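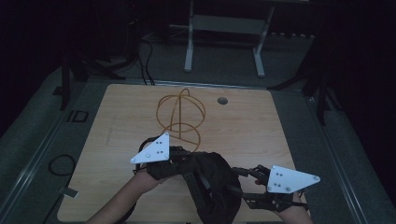 Tassanee Rungrueang
Lecturer in Household Economy, Rendau

Search this journal Search Advanced search

4. What the sorting studies do and do not show

4.1 The claim under review

The idea that people own too much and would be happier with less is now so widely repeated that it is seldom given a source. When one is given, it is usually the Sidovetti survey, in which 709 households filled in a form about the objects in one room, discarded what they did not use, and filled in a shorter form afterwards. The authors report a clear rise in what they call domestic ease. I have read the survey several times and remain unsure what was measured.

The first difficulty is the word "use". The form asks whether an object has been used in the past year and offers two boxes, yes and no. A winter coat in a mild winter goes in the second box, and so does a fire blanket. A spare key passes or fails according to whether somebody was locked out. Sidovetti treats the unticked objects as surplus and calculates a surplus rate for each household, and later writers have quoted that rate as if it were a property of the home, like its floor area.

The second difficulty is the company the survey keeps. The forms were handed out with the Nostach storage guide, which tells the reader on its opening page that a clear shelf is a calm shelf. Anyone who had read that page knew which answer was wanted. The authors mention the guide once, in a note, and do not discuss it.

4.2 Objects without a name

Both studies sort belongings by type: clothing, kitchen, paper, tools, keepsakes, other. The last of these gets very little attention, although in the Pešek data it is the largest, taking in more than 2000 entries. Pešek's coders wrote "misc." beside most of them and moved on. A few got a longer note, and these notes are the most interesting part of the archive. They describe things by shape: a ring with a tab, half of a clip, a length of something flexible.

It is easy to see how this happens. The bent orange-tan tube on the wooden tabletop in Figure 1, with its large oval loop and hooked arc, would be hard to place under any of the six headings without asking somebody. A coder working from a list has no one to ask. The owner may know very well what such a thing is for, or may have forgotten, or may have been given it by a person who knew. These are three different situations and the form records them as one.

My own view is that the "other" category should have stopped the analysis until it was dealt with. If the largest group of objects is the one the coders could not name, then a finding about surplus is partly a finding about the coders.
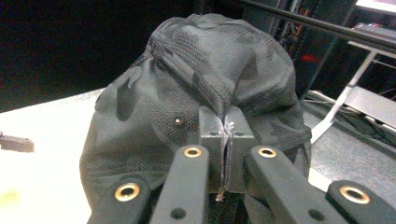
4.3 The follow-up problem

Sidovetti went back to its households after 15 weeks. Pešek waited longer, 23 months, and its results are much flatter. Reviews that favour discarding tend to quote the first and put the second down to people slipping back into bad habits. That reading assumes what it sets out to prove. It is at least as likely that the early rise was the ordinary lift of having finished a chore, and that it wore off as such things do. I feel much better on the evening after I have cleaned the oven, and would not wish to build a theory of ovens on it.

Neither study asked about replacement. A household that throws out a colander in spring and buys another in July has gained nothing and paid for it twice, but in both data sets it appears as a success. Borrowing is missing too. Several of the free-text answers in Pešek mention neighbours who come round for a ladder or a big pan, and on a strict count of personal use the lender of a ladder might well be told to get rid of it.

Clothing raises the same trouble in a milder form. Garments kept for decorating or for digging were marked as unused by some respondents and used by others, with no instruction either way, and the totals were then compared across households.

4.4 What can be kept

I do not want to say that the studies are worthless. The room plans in Pešek are careful, and the discarding diaries would repay a slower reading than they have had. Some people plainly did feel better. What the evidence will not bear is the general advice that has been hung on it, particularly the advice now given to older tenants before a move. Section 5 turns to that advice and to the leaflets in which it appears.

Contact the editors | Copyright Rendau and the author | Back to top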